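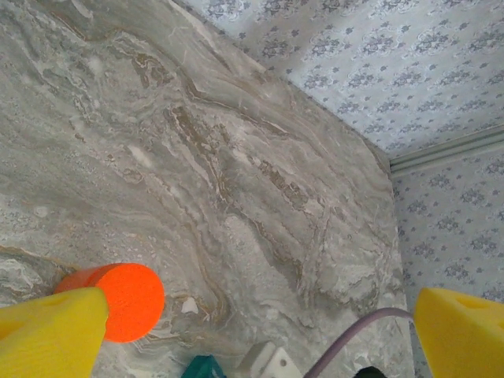
MEDIA RELEASE
14 May 2024

Walilik pairs grey marble with small-print wallpaper in new wall and bench range

Interior finishes supplier Walilik has released Udow, a coordinated range of marble tops, printed wallpaper and painted wall moulding for kitchens, laundries and home studies. The range goes on sale today through Walilik's own showroom and through its retail partner, Mevent.

Udow is the first Walilik range to be sold with the bench surface and the wall behind it chosen together. Customers can still order any part of it separately.

The lead colourway combines a pale grey-beige marble with a wallpaper called Ngui. The marble has strong, flowing veins in soft white, taupe and brown, with finer lines in a rusty tan. Ngui is printed in a muted bluish-purple on a pale ground, with small floral clusters set in staggered rows. Larger rosettes alternate with smaller sprigs. A narrow white moulding with a shallow groove along its length divides the upper and lower sections of wall.

Walilik design manager Marlina Sitompul said the colours were settled over several rounds of sampling, starting with the stone.

"A heavily veined top takes up a lot of attention in a small room, and many people play it safe with a plain painted wall," Ms Sitompul said. "We wanted a print small enough to sit next to the stone without fighting it. The first versions of Ngui were too blue. Once we took the colour back towards grey, the brown in the marble looked warmer and we left it there."

The moulding was added late in the project. Ms Sitompul said early customers had asked for a way to use the paper on the full height of a wall while keeping the option of replacing only the lower part, where chairs and bags tend to mark it.

"With a rail in place you can strip and re-hang the bottom half in an afternoon and leave the rest alone," she said. "It also gives you a straight line to work to if your walls are a bit out, as they are in most older houses."

Marble tops in the Udow range are cut to order. Veining differs from slab to slab, and customers are invited to view and reserve their slab before cutting. Tops are supplied sealed, with written care instructions. Walilik recommends wiping up citrus, vinegar and wine promptly and using a pH-neutral cleaner.

Ngui is a paste-the-wall paper and can be sponged with a damp cloth. It is suitable for kitchens and laundries away from direct splashing. Walilik does not recommend it behind a cooktop or inside a shower room.

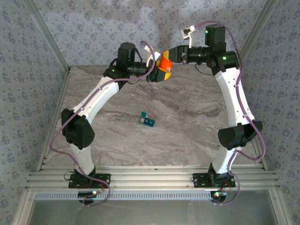
Pricing and availability

Marble tops start at $585 for a small desk or vanity size. Larger tops are quoted from a drawing or a site measure. Delivery is typically around 14 working days after the slab has been approved.

Ngui is sold by the roll at $54. Walilik advises customers to buy all their rolls from one batch and to keep the labels until the job is finished. The moulding is $43 a length and comes primed and painted white, ready to be touched up at the joins.

Prices include GST. Freight is extra outside metropolitan areas.

Samples

Wallpaper samples can be ordered free of charge through Mevent, with a limit of four per household. Stone samples are available on loan from the Walilik showroom against a refundable deposit. As a small piece cannot show the full run of the veining, the showroom also keeps a folder of slab photographs for customers who are unable to visit the yard.

Trade orders

Builders, cabinetmakers and decorators with an existing Walilik account can order Udow on their usual terms. New trade accounts can be opened in store. Templates for sink and tap cut-outs should be sent with the order.

Coming colours

A second Ngui colourway, in a soft green, is planned for December. The marble and moulding will be unchanged.

About Walilik

Walilik supplies stone, wallpaper and trims to homeowners and the building trade.

Media contact

Marlina Sitompul, Design Manager, Walilik
Product sheets and colour references are available on request.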